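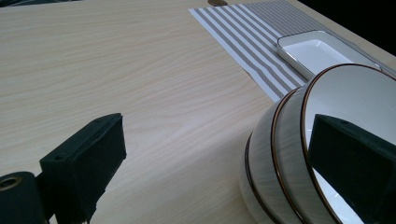
The bowls, the tray and the striped mat on the table

Bowls with a brown line round the rim — is stacking them really what ruins them?

Posted in Kitchen & Table, Mar 18, 2018

I have a set of white ceramic bowls with a thin dark brown line along the lip, bought under the name Pikotach from the homeware place in Multhorpe. Three of them are in the photo, with the white tray I use for serving. The stack leans over when the bowls are just put down on the table like that, and that is partly what I'm asking about.

My sister-in-law tells me I'm wrecking them. According to her you must never stack bowls with a coloured rim, you must put a felt disc between each one, and you must wash them by hand in lukewarm water or the line will wear away. She got all this from a shop assistant who then sold her a packet of felt discs, so you can see why I have my doubts. The discs cost nearly as much as a bowl.

I've had mine since a January sale and they go in the dishwasher most nights. I can't see that the rims have changed, but I don't have an untouched one to hold up against them. What I have noticed is that a couple of the bowls have faint grey marks inside, low down, and she says that's the glaze going. I think it's cutlery.

So:

Does stacking do any harm to the brown line, or is this a story put about by people who sell felt?

Are the grey marks damage, or do they come off?

Does it matter that the stack leans? In the cupboard they sit straighter, but when I lay the table they get put down in a heap and shoved about.

Also, while I'm here, the table. It's a pale wooden one and I use a grey and white striped placemat under the tray and dishes. I've been told a placemat is pointless for bowls and only needed for plates straight from the oven. That sounds like nonsense to me, but I'd like to hear it from somebody with no placemats to sell.

Please don't tell me to ring the manufacturer. I tried. They told me to "treat the product with care".

— DoubtfulDiner

Henrique Nogueira

I worked in a restaurant supply warehouse for a good while and unpacked more white bowls than I care to remember. You're right to be suspicious, though your sister-in-law isn't completely wrong.

First, find out what the brown line is. There are two common ways of getting one. Either the colour is in or under the glaze, in which case it has been fired with the bowl and you'd have a job to shift it, or it's a band painted on top of the finished glaze and fired again at a lower heat. The second kind does wear. Run a fingernail from the white over on to the brown. If it feels like one smooth surface, it's probably the tougher sort. If you can feel a slight step, it may be sitting on top, and then I'd be more careful. It's not a perfect test and anyone who says they can tell from a photo is guessing, me included.

Now stacking. When bowls of the same shape sit inside one another, what usually touches is the foot of the upper bowl against the inside of the lower one. The rims don't meet. So a straight stack does next to nothing to the brown line. What it can do is mark the inside, because the foot ring on the bottom is often left unglazed and feels like fine sandpaper. Turn one over and rub your thumb round it. If it's rough, that is where your trouble comes from, and you can smooth it with a bit of wet fine-grit paper in a minute or two. Rinse it well afterwards.

A leaning stack is a different matter. Once they tip over, the lip of one can rest on the wall of the next, and if they're dragged about like that you get rim against glaze. I wouldn't lose sleep over it happening at dinner time. I wouldn't store them that way.

As for felt discs, a sheet of kitchen roll folded once does the same job. In the warehouse we had a thin sheet of paper between bowls, and those went up and down the country in lorries. I never saw a felt disc in the place.

The grey marks are almost certainly metal. A spoon is softer than the glaze, so the spoon leaves a bit of itself behind and the bowl is fine. Make a paste of bicarbonate of soda and water, put it on a soft cloth and rub gently. Keep it off the brown line until you know which kind you've got. If the mark goes, it was metal. If it stays and your nail catches in it, then it's a scratch, and your sister-in-law can have that one.

Dishwasher: look under the bowl for a symbol or wording before you believe anybody. If there's nothing there, I'd use a shorter, cooler programme and space them out so the rims can't knock together. More chips happen from rattling in the rack than from any amount of stacking.

Prirkmont_Jen

Just get the Garcia ones!! I had rimmed bowls for years and went over to Garcia plain white and never looked back. No line, no worry. They did me 37 pieces in a box, which is plates and side plates and everything, and you can throw them in any old how.

I do hand wash my good ones though and I think people are lazy about that. My mum always said warm water and a drop of vinegar. Not sure what the vinegar is for but hers lasted.

Placemats I only use for visitors.

TableForSix

Coming at this from the table side, as the bowls have been covered.

I don't know who told you a placemat is pointless under bowls, but it's odd advice. Think about that rough foot ring Henrique describes. If it can mark a glaze, imagine what it does to wood when somebody slides a full bowl of soup towards them. Heat is only one way to spoil a table. I have a row of fine curved scratches at my own place, every one of them from pulling a dish closer without lifting it, and no hot plate had anything to do with it.

That said, I'd be just as sceptical about how much your mat is doing. A thin mat will stop scratches and soak up the odd drip. It won't necessarily stop heat. If the tray is going to the table with something straight from the oven on it, put a cork or wooden stand under it as well, and check what the tray is made of before you assume it can take the heat itself. White rings in a table finish are a nuisance to get out, and I've tried most of the cures people swear by. Mayonnaise did nothing except make the room smell of sandwiches.

One more point on the mat. Lift it up and wipe underneath now and again. Crumbs and grit get under there and then the thing you bought to protect the wood is grinding away at it. Mine had been down for weeks before it occurred to me to look.

I part company with Jen on replacing the lot. There's no reason to buy new bowls over a grey mark that might wipe off with bicarb, and plain white shows cutlery marks just as well as white with a line.

DoubtfulDiner

Thanks all. I've turned a bowl over and the foot is rough, quite a bit rougher than I'd expected. The fingernail test I'm less sure of. I think I can feel a step, but I was looking for one, so I may have talked myself into it. My husband says he can't feel anything.

The bicarb took one grey mark off completely and made the other paler. I'll have another go at that one tomorrow before I admit to a scratch. Kitchen roll is going between them in the cupboard and the felt discs can stay in the shop.

Henrique — when you smooth the foot, do you do it dry first or wet the whole way through?

Henrique Nogueira

Wet the whole way through. It keeps the dust down, and you don't want to be breathing that.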